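Textile Workshop, Wurnholm -- notebook
18 May 2021

Entry by Efua Ansah. Warping of the second sampler for the Grollwood hanging was completed this morning. The warp is unbleached linen, 192 ends, sett as for the first sampler. Tension was uneven at the left selvedge and 2 ends were re-tied before weaving began.

The madder skeins were re-weighed and entered in the dye book under lot 2190. The shade is flatter than that of the previous lot. Colleagues are asked not to mix the two within one panel.

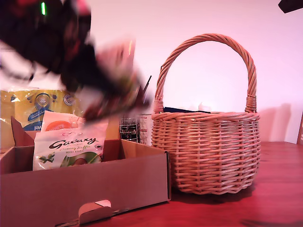 Weaving proceeded to 80 picks in plain weave, after which the inlay was started. The supplementary weft sits too proud of the ground when doubled -- a single strand will be tried next. The beat should remain light until the first motif is closed.

Brirkia has confirmed that the public weaving days at the station will be held in July. The frame looms require new heddles before then. Order not yet placed.

To do: wash and press the first sampler; measure shrinkage in both directions.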